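4.3 Fitting the wall bracket

The Serncombe 1018 shelf unit hangs from a single bracket. Use the bracket supplied with the unit. Brackets from earlier models will not seat correctly.

1. Hold the bracket against the wall and mark both screw holes in pencil.
2. Check the marks with a level.
3. Drill the holes and push in the wall plugs until they are flush.
4. Drive the screws by hand. Leave the heads 2 mm proud of the bracket.
5. Hook the unit over the bracket, then tighten both screws.

CAUTION: Check for pipes and cables before drilling. Do not exceed the 16 kg load limit.

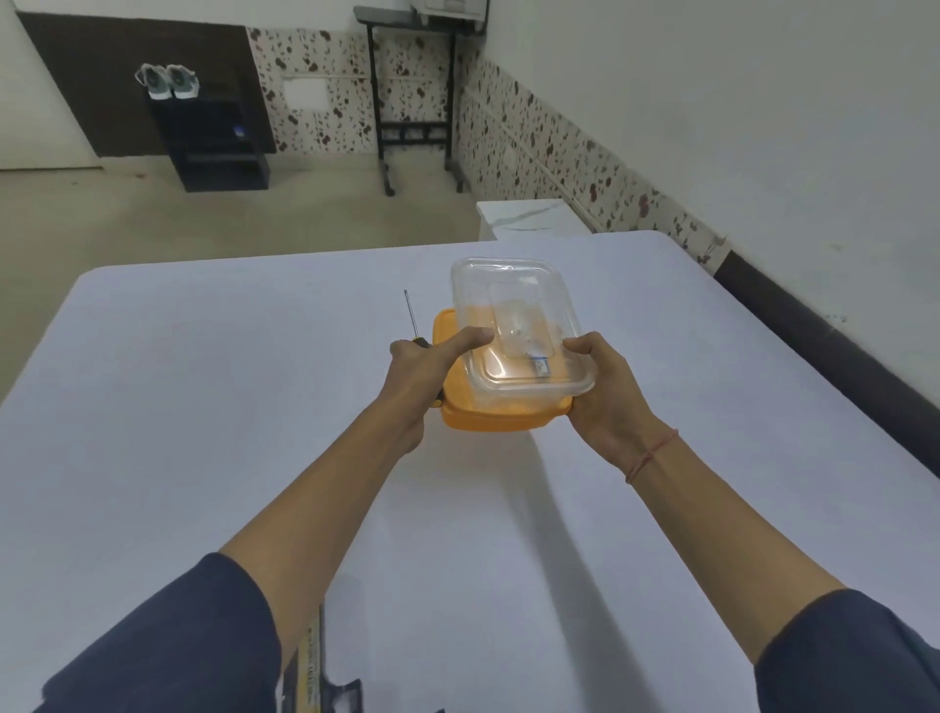
Fig. 9. Plastic containers and a hand screwdriver.

4.4 Setting the shelves

Shelf pins go into the side panels at matching heights. Push each pin in until the collar touches the panel. Lower the shelf onto the pins with the finished edge facing out.

NOTE: Glass shelves are sold separately and use the rubber-capped pins. See the parts list on the inside back cover.

To remove a shelf, lift the front edge first and slide it toward you. The doors must be open at least 90 degrees or the shelf will catch on the hinge plates.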